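Open day floor check, Clatden hall, hand-held gripper demonstration
Checked by: Corinne Pruitt
Second check: Nikola Kos
Friday, before doors. Visitors from Virnevden and Villanueva.

1. Walkways and exits
Both fire doors open fully. OK
Carpet edges flat, no lifting. OK
Extension lead taped along its full length. Not OK at first look, retaped by Rhun Prothero. OK now.

2. Demonstration table
Table steady when leaned on. OK
Top free of splinters and sharp corners. OK
Comment: two faint scuffs in the wood, surface only. Leave as they are, no need to cover.
Black wire mesh unit on the table: no loose wire ends. OK
Comment: keep it well back so that visitors don't catch their sleeves on it.

3. Hand-held grippers
Finger pads firm on their brackets. OK
Screws checked by hand, both fingers on each gripper. OK
Fingers open and close without sticking. One was slow, Nikola cleaned it and tried it again. OK
Pinch warning given before anyone picks one up. Paloma Boateng to do this for every group.
Comment: the warning card is too wordy. Birdie Abernathy is writing a shorter one for June.

4. Objects for picking up
No glass. OK
Tumbler empty, no drinks on the table at any time. OK
Comment: the tumbler is wide at the top and narrower at the base. Show visitors where to grip before they try.
Nothing over 300 g for children.

5. Visitors
No more than 5 at the table. Rest wait behind the tape.
Long hair tied back, lanyards off.
Under-12s with an adult. Rhun to watch the queue.
Comment: the Villanueva group is the largest. Split it if it arrives all at once.

6. Electrical
Charger labels in date. OK
Spare batteries in the lidded box. OK, but the box has no label. Corinne to make one.

7. First aid
Kit at the front desk, seal unbroken. OK
Plasters low, reorder a box of 100.

Result: fit to open. Recheck section 3 at the lunch break.
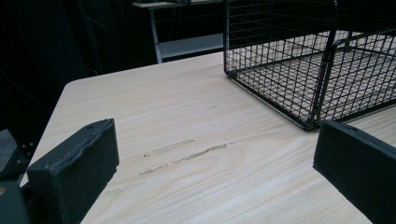
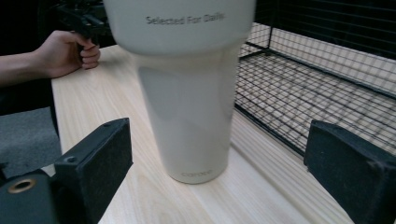
Demonstration table, Clatden, from gripper height. Tumbler in the second picture only.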